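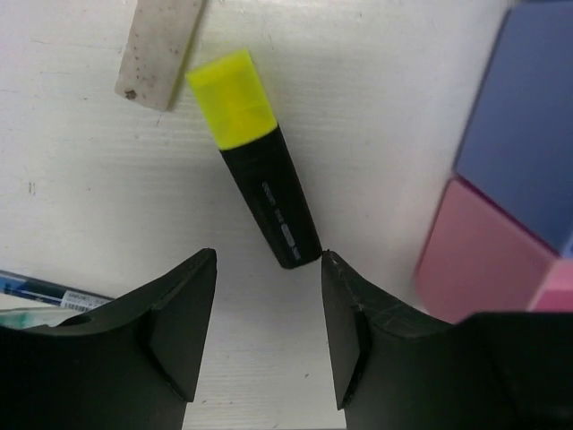 Highlighter on the tabletop

Studio safety walk-through, Bovport movement room, February
Please go through this before the Saturday workshop, and do take your time with it, the floor especially!

1. Sprung floor
Walked barefoot, corner to corner. One board by the mirrors gives a little under a heel (no splinters, I'm happy to say), so keep the traveling phrases to the window side until it's been looked at.
Result: pass, with a note

2. Barres and wall brackets
All tight except the low barre, which wobbled when I leaned my full weight on it the way a tired dancer would. Tagged, and please leave the tag on.
Result: fail, repair asked of Gratent

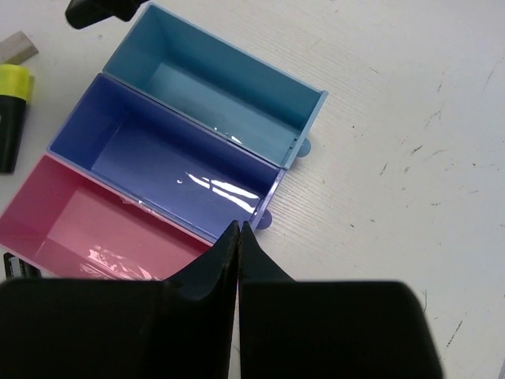

3. Pulley stools and straps
Stool 32 has a frayed strap just above the handle. The rest ran smoothly, and the new Narnunix straps feel lovely in the hand.
Result: stool 32 out of use

4. Walk-in solids for the Setiawan class
The big icosahedron was stepped into, leaned on and gently shaken. Two joints creaked, and I'd like them retied before anyone swings a leg inside it.

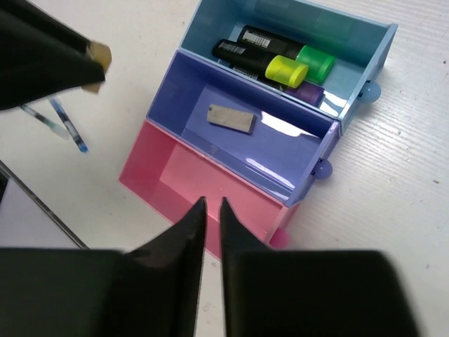 Ksawery Górecki: I'd retie the joints at the base as well, they take most of the push when a group leans out together.

Good thought, and I've added the base joints to the list.

5. Exits and room limit
Both doors open fully, and the posted limit is 94, though with arms and legs going in every direction 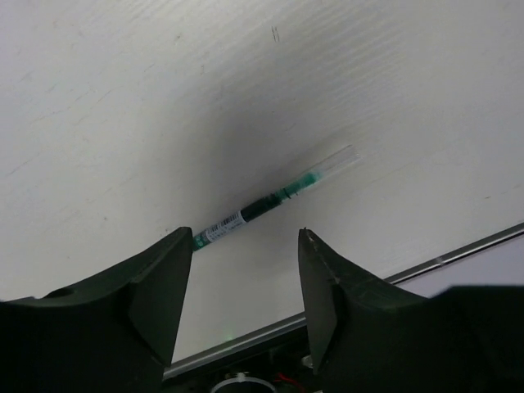 I would much prefer we stayed well below that. Coats and bags go in locker room 211, please, and never along the back wall.
Result: pass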